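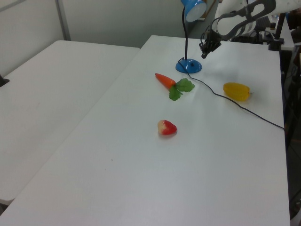
Front tables, blue gooseneck lamp, toy carrot.

17 January 2021

Dye notebook, madder batch, second go

Quiet in the building today so got the whole of the wool done in one run. Writing this up before I forget, hands still orange to the wrist.

Where we were: the first batch came out brick, and patchy brick at that. Bukola thinks the alum never got dissolved properly. I think we went too hot. Could be both. Changed both this time, I know, I know, bad practice, but we only have so much of the Panholm root left and I wanted a usable color before I wanted an answer.

Fiber: Skustitz two-ply, undyed, the slightly greasy one. 300 g dry, in three skeins of 100. Tied each one loosely in four places with cotton, figure eights. Last time I tied them tight and got white stripes under every tie, so loose loose loose. Labeled with knotted string, one knot, two knots, three. Pen on tape came off in the pot last time.

Scour: warm water, squirt of the plain soap, left an hour. Water went yellow and smelled like a barn. Changed it, did it again, still a bit yellow but gave up. Rinsed till no bubbles.

Mordant: alum at 15 percent of dry weight so 45 g, plus a little cream of tartar, didn't weigh it, sorry. Dissolved the alum in a jug of boiling water FIRST and stirred until I could see the bottom. Then into the pot, then wool. Up slowly, held at a bare steam for an hour, left to cool with the lid on. Note that the lid on the big pot doesn't sit flat any more, it needs a brick.

Madder: chopped root, not the powder. Weighed the Panholm jar with everything still in it before I started and got 1,751 g including glass, so whoever uses it next can subtract. I took out 150 g, half the weight of fiber. Rinsed it quickly in a sieve under the cold tap, threw that water away (very yellow). Soaked in hot tap water since lunch the day before. Should have been chopped smaller, some pieces as long as my finger and still pale inside when I broke them.

Bath: root in the old pillow case, tied, into the pot with the wool around it. Took it up over the best part of two hours. Thermometer clipped to the side, the long one, because the short one reads low now. Aimed for 60 C and mostly got 60. Crept to 68 once when I was on the phone to Babatunde Ajayi about the Onyeka order -- turned the ring right off and it came back down in 20 minutes. Didn't see any browning at the surface but I'll note it in case.

Pinch of chalk in the bath. Our tap water is soft and Prellier's old handout swears by it. Half a teaspoon, didn't repeat.

Skein pulls:
One knot -- out after one hour at temperature. Soft orange, a bit like tinned salmon when wet.
Two knots -- out after two hours. Proper orange red. Best of the three I think.
Three knots -- left in with the heat off, coming out tomorrow. Already darker than two knots where it sits against the pillow case, so turn it before you go home if you're in late. I turned it at five and again at six.

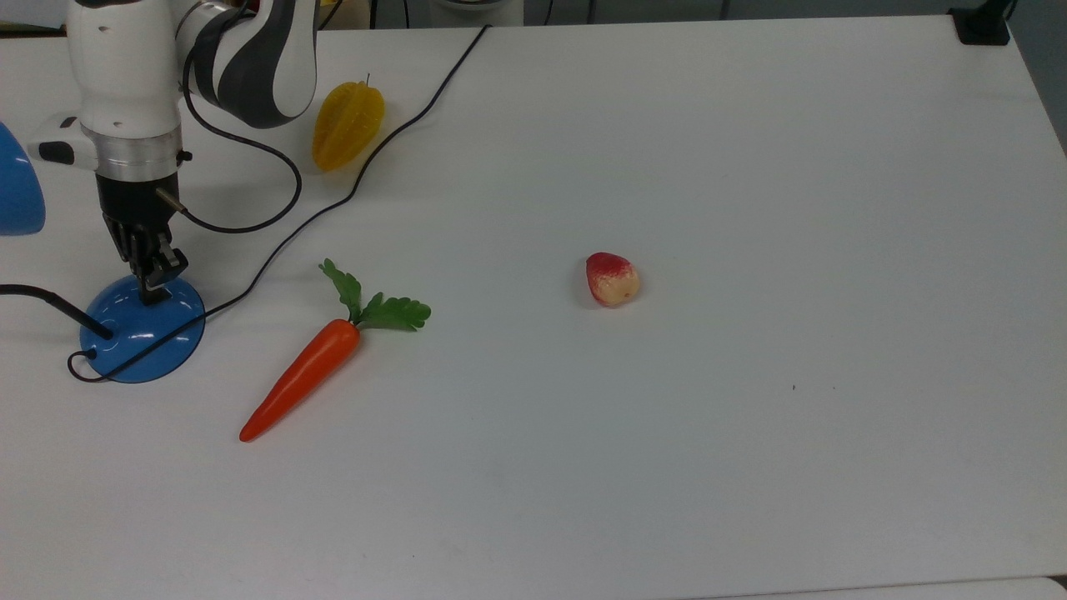 Compared one and two against the card from July under the window and then again under a lamp, and they don't read the same. Window light makes the July card look nearly pink next to skein two. Lamp pulls them all toward orange and the gap mostly closes. So all color notes from now on get W or L after them. I don't trust any of my old ones, there's a whole page from July that just says "good red".

Card comparison, damp wool, so don't lean on it:
One knot: paler than July, W and L both.
Two knots: redder than July under L, more orange under W. Odd.
Will redo when dry.

Rinsing. One knot bled hardly at all, clear by the third bowl. Two knots took seven bowls and was still giving off a little pink so I've left it standing in clean water. Don't wring it! Press it in the gray towel. The felted patch in the last batch was me wringing.

Things that went wrong:
The pillow case leaked at the seam, bits of root all thru skein three. They'll shake out when dry but it's a nuisance and we need a finer bag. Bukola has curtain net at home, ask her.
Ran out of ties.
Spilled mordant on the scale. Wiped it, seems fine, checked it with the brass weight and it reads the same as before.
Forgot to keep a strip of undyed wool back to compare. Every time.

Exhaust bath: still plenty of color in it, poured a cup into a white bowl to see. Don't tip it. I've put the pot on the floor by the sink with the lid on (brick). There's cotton scoured already in the blue bucket, but it wants tannin before alum and I didn't get to that. If there's time this week put an un-mordanted skein in just to see what it does.

For Bukola: Onyeka want a sample length by the end of the month, Babatunde says a couple of meters is plenty and they care more about it being the same twice than about which red it is. Which means next batch I change NOTHING. Same weights, same soak, same chalk, somebody please hold me to it.

To order: alum, cotton tie, a thermometer that works, more Skustitz if they still have the same lot. Ask for the lot number beofre paying.

Tomorrow: skein three out, rinse, dry all of them indoors away from the radiator. Wash test on two knots, warm water with the plain soap and a scrap of white sewn to it. Clip of each skein in an envelope, stapled to this page.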